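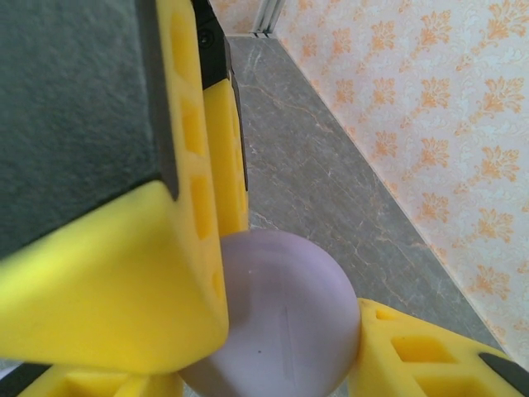

A lavender ball in the yellow fingers, seen from the wrist. Photo: Palton Robotics Club

Clubs » Robotics » Opinion

Let the Kids Pick Up the Ball

By Suleiman Ajayi

We use cookies to remember your reading preferences. Accept | Manage settings

I have been helping with the Palton Robotics Club for four school years now, and I want to make a case for the dullest-sounding project we have ever run. The students pick up a ball. Then they put it down somewhere else. That is the whole assignment, it lasts all of September, and I think every school club in the country should try it!

Most clubs start with driving. I get why. A robot on wheels does something exciting in the first hour, there's a track, there's a race, parents film it. We did that too, for years, and the kids who loved it really loved it. But a lot of them learned to bolt on a bigger motor and hope. Grabbing things doesn't let you hope. A ball is round and smooth, it rolls off if you breathe on it, and a gripper that comes in a finger's width too far to one side will just shove it along the table.

So they have to think about contact. Where does the finger touch? What does the other finger need to be doing at that moment? Ifeanyi Ibrahim, who was in our first group, filled most of a notebook with sketches of fingers closing on circles (some of them quite beautiful) before she ever drove the arm herself. When she did, she dropped the ball for most of an afternoon and came back the next day wanting more.

The rule is 100 tries per team, every one written down. Her team, who named their machine Kokow, got 63 good grabs in the first set. The team next to them, Ekpo, did worse and then caught up by going through their wrist camera pictures one at a time and sorting the misses into piles. I never taught them to do that. It's what a working engineer would do, and these are kids who still argue over who gets the good stool.

They also made up a word, Plelletness, for how badly a thing wants to escape from your gripper. Tennis balls have low Plelletness. A peeled boiled egg is the highest on record. I have heard it used with a completely straight face in front of a visiting principal, and she nodded.

People tell me it's slow, and that students will drift off. Some do, for a week or so. I lost 3 last year before the first grab, and I was sorry about it, and I'd still run it the same way. The ones who stay start seeing their own hands differently. One boy spent a whole lunch picking up grapes and reporting back on which finger moved first.

It's cheap in balls, too. You need one arm that several teams can share, a camera looking down at the fingers, and an adult who can sit still while something gets dropped over and over. The last one is the hard part for me. I'm a fixer by nature and I keep my hands in my pockets.

If your club is planning its year, give a month of it to the ball. Write to me with your numbers, I would love to compare them with ours.

© Palton Robotics Club | Contact us | Back to top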